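Speaker notes – thermal imaging cameras on the Flukville trucks

Slide 1: Why I asked for this slot

Say hello, get the clicker working. We've had the Braston cameras for 12 months now and I still get excited pulling one off the charger! Tonight is about using them well in smoke. Buying them is a different talk.

Slide 2: Reading the screen

White means warmer, and warmer only compared with what's beside it. Ask the room: what does a window look like? Let them guess. Glass reflects, so you may well be looking at yourself. Same goes for polished tile and stainless benches. Keep the camera moving – left, right, ceiling, floor – then look up from it.

Go slowly through this bit, the newer members always have questions. 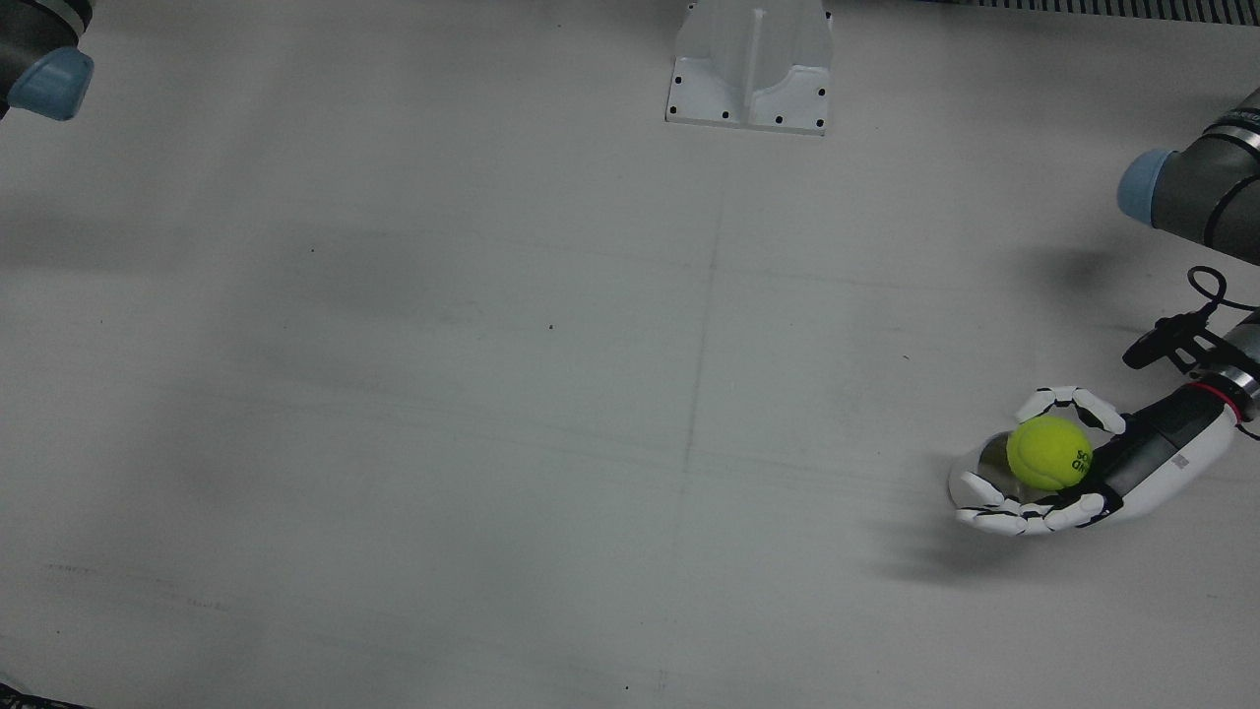
Slide 3: The Clostska drill

Pairs, blacked-out masks, 20 minutes each. One carries the camera, the other keeps a hand on the wall. Swap at the stairwell. Our search times in April were lovely to see, and the crew from Wei want to run it too.

Slide 4: Batteries and care

Check charge at the start of shift. Wipe the lens with a soft cloth, no solvent. Spare battery lives in the left door pocket of truck 28.

Questions, then hand the cameras around. Lights off at the back, please.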